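Boas práticas para sessões de manipulação em ambiente doméstico

Imprimir | Enviar por e-mail

7 de janeiro de 2020

No decurso do mês de dezembro, procedi à revisão das normas internas que orientam as nossas sessões de recolha em habitações. O texto anterior, redigido com Shiuli Kodikara para o projeto Clesitz, destinava-se a bancadas de laboratório e mostrava-se omisso quanto a quartos, camas e objetos de uso corrente. Registo neste espaço as disposições que considero mais relevantes, a título pessoal e sem prejuízo da versão oficial, que será divulgada pela Zaleck.

A primeira disposição respeita ao espaço. A sessão realiza-se na divisão tal como é habitada. Não se arruma o fundo nem se retiram móveis; compete ao operador assegurar apenas que a superfície de trabalho suporta o recipiente e que existe passagem livre para os pés. Os documentos com nomes ou moradas são guardados antes do início.

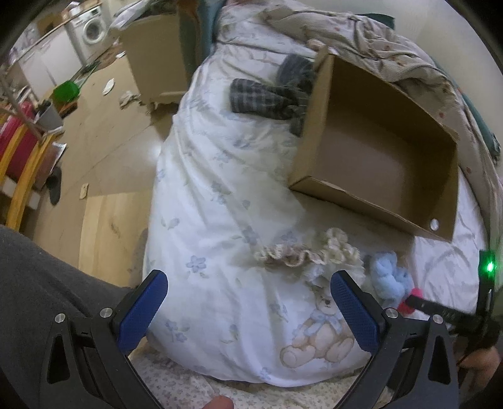

A segunda disposição trata dos objetos. Admitem-se têxteis, brinquedos macios ou de borracha e acessórios de cabelo. Ficam excluídos vidro, lâminas, medicamentos e qualquer artigo cujo dano o morador não aceite por escrito. Cada sessão compreende, no máximo, 15 objetos, e cada tentativa tem a duração limite de 40 segundos. Ultrapassado esse limite, a tentativa é encerrada e anotada como incompleta, sem repetição imediata.

Chang-ho Ahn propôs que se fixasse também a posição inicial do recipiente. A proposta não foi acolhida. Entendeu-se que a caixa pode ficar inclinada ou encostada à roupa de cama, desde que a abertura permaneça acessível a ambas as mãos.

A terceira disposição, a mais debatida, regula o uso simultâneo de duas pinças. Cada mão conduz a sua ferramenta e nenhuma pinça entra na caixa enquanto a outra estiver a sair dela pelo mesmo lado. Os dedos devem fechar-se sobre o objeto sem o deformar para além do necessário à preensão.

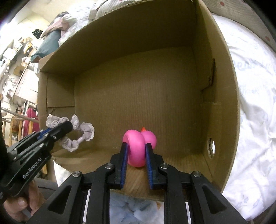
Fotografia: Ourania Karras / Projeto Clesitz

No caso de peças com rendas ou fitas, recomenda-se a preensão pela parte mais espessa do tecido. As almofadas dos dedos são inspecionadas no início e no fim de cada sessão, e substituídas aos pares. Das 248 tentativas que examinei para esta revisão, 212 cumpriam integralmente a regra de alternância; as restantes foram devolvidas a Czesław Michalski para nova classificação.

Permanece por decidir o prazo de conservação dos registos. Os comentários ao articulado podem ser remetidos a Shafiq Cassim até à próxima reunião em Gumside.

Imprimir | Enviar por e-mail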